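4. Assembling and Placing the Bunk Bed

This section applies to the Prevgate bunk bed supplied to guest houses and residential halls. Read it in full before opening the hardware bags. Two adults are required for all lifting steps.

4.1 Choosing the position

1. Place the bed on a level floor. Carpet with thick padding should be avoided, as the posts may settle unevenly.

2. Set one long side or one end against a solid wall. Keep the ladder side clear of other furniture.

3. Check that the upper sleeper will have enough space to sit up. Ceiling fans and hanging lights must be out of reach from the upper bunk.

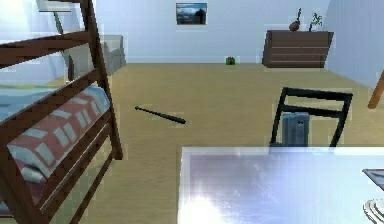

Illustration: Siyabonga Coetzee / Clemdale Guest Rooms

Note: Posts and rails are marked on their inner faces. Match the marks before tightening any bolt. Parts from an older Hurnedby bed do not fit this model, even where the holes seem to line up.

4.2 Assembling the frame

4. Join the lower posts to the lower side rails. Tighten each bolt by hand only.

5. Lay the lower slats in place and fasten the two end slats with screws.

6. Insert a steel pin into the top of each lower post. With one person at each end, lift the upper section and lower it onto the pins.

7. Attach the ladder and the guardrails. Guardrails must be fitted on both long sides, including the side that faces a wall.

8. Tighten all 17 bolts with the key provided, working from the bottom up. Do not use a power driver – it can split the wood around the bolt holes.

Caution: Do not allow anyone onto the upper bunk until step 8 is complete. The upper bunk is not suitable for children under six years of age.

4.3 Fitting mattresses and bedding

9. Use only a mattress of the size stated on the label. The top of the guardrail must remain well above the mattress surface.

10. Tuck sheets in firmly on all sides. Blankets on the upper bunk should not hang over the ladder.

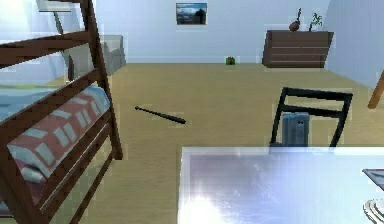

11. Do not tie ropes, belts or bags to any part of the bed.

4.4 Inspection

12. Check all bolts after the first week of use and every October after that. Record each check on the card inside the back cover.

Replacement bolts and pins may be requested in writing from Themba Hlongwane, Parts Desk, Prevgate. State the model name and the number on the label.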